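Relow Workshop: Shared Bench Safety Checklist, with Comments

Bench: 7
Checked by: Lautaro Fuentealba
Date: 18/08/2025

Floor and seating

Walkway behind the bench clear: Yes
Chairs roll freely, no loose casters: Yes
Carpet flat, no lifted edges: Needs work
Comment: One corner by the door is curling again. I've pressed it down and put in a request. Everything else is in lovely shape, and you can get from the door to the sink without turning sideways!

Power

Outlets tight, no scorch marks: Yes
Extension cords off the floor: Yes
Chargers unplugged when idle: No
Comment: Two chargers were left in at the wall. I unplugged both and hung them on the hooks. The new hooks are great, by the way, so please use them.
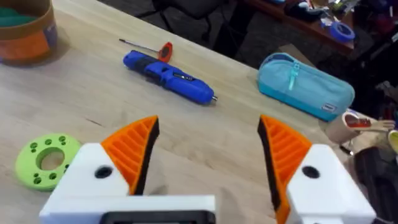 Hand tools are my favorite part of this round, and Bench 7 has really come along. The rule stays the same as last October: before you pick anything up, look at the tip, then the handle, then the switch if it has one. Tips that are rounded over go in the red tray, and so do handles with a crack you can catch a fingernail on. The blue cordless screwdriver still had its bit in while it lay on the table, and I'd love to see bits come out before a driver is set down. The manual one with the orange-and-black handle belongs back in the rack once you're done with it. And drinks, friends! A paper cup on its side is no neighbor for a power tool, so cups go on the window ledge from now on, even the empty ones.

Hand tools

Bits removed from drivers before they are set down: No
Handles sound, no splits: Yes
Blades closed or covered: Yes
Tools back in the rack at close: Partly
Comment: The rack labels have faded. Fresh ones are printed and sitting in my drawer, and I'll stick them on this week.

Table surface

No food or drink among the tools: No
Pencil cases and personal things off the work area: No
Finished prints moved to the pickup shelf: Needs work
Comment: That lime-green ring is a beauty, with all those little holes running around it. Pickup shelf, please, so it doesn't get knocked off.

Storage

Shelves not stacked past the edge: Needs work
Tape and small stuff in bins: Needs work
Heavy items on the bottom: Yes
Comment: Give me 11 minutes and a couple of empty bins and I'll have this sorted. Anyone who enjoys sorting is very welcome to join in.

First aid and fire

Kit full and sealed: Yes
Eyewash in date: Yes
Extinguisher tag 127 readable: Yes
Exit sign lit: Yes
Comment: All good here, best result so far.

Follow-up: carpet corner, rack labels, cup rule sign for the window ledge. Next round starts at Bench 2.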